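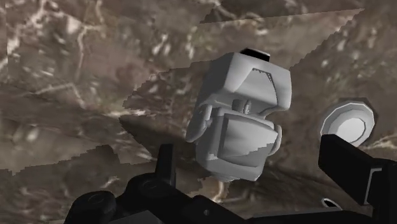 4.2 Simulated trials

Figure 2. Simulated trial, seen at close range over the gripper. The grey two-block part lies above and between the fingers, with the white disc to its right. Surfaces behind carry the marble texture.

The tidying task is easily stated. A part has been left where it does not belong, and the machine is to pick it up and put it away. A child of six can do this and will not. Our controller is willing in every case, and the remainder of this section concerns what its willingness is worth.

We ran the task in the Tritis simulator before letting it near the bench at Lukport. Each trial starts from a random pose of the part and ends when the part is in its tray, on the floor, or nowhere the simulator can account for. The last outcome was more common than we had hoped. When two surfaces overlap by a hair, the physics engine settles the matter by firing the part out of the room, a behaviour we have yet to see in a real kitchen.

The part in Figure 2 was chosen because it has a narrow waist between two bulky halves. Grasp planners like a waist. The Condori planner likes it so much that it proposed the same grasp even when the wrist could not get there, and then waited politely for the arm to time out. Adding a reach check before the grasp was scored cured most of this. The check was written by Tadeusz Śliwiński in December and has not been improved upon, though several of us have tried.

With the check in place, the success rate in simulation was 89 per cent. Readers who own a home will want to know what happened in the other trials. Most were slips during the lift, where the fingers closed on a curved face and the part rolled out. A few were correct grasps followed by delivery to the wrong tray, which we count as failures and which the household trials at Clindincombe suggest are normal adult behaviour.

We make no claim that the rate will survive the move to hardware. Friction in the simulator is a single number, set once and obeyed by everything. Friction in a utility room depends on who last wiped the shelf and with what. Section 5 repeats the task on the bench, with two changes to the finger pads and a slower lift.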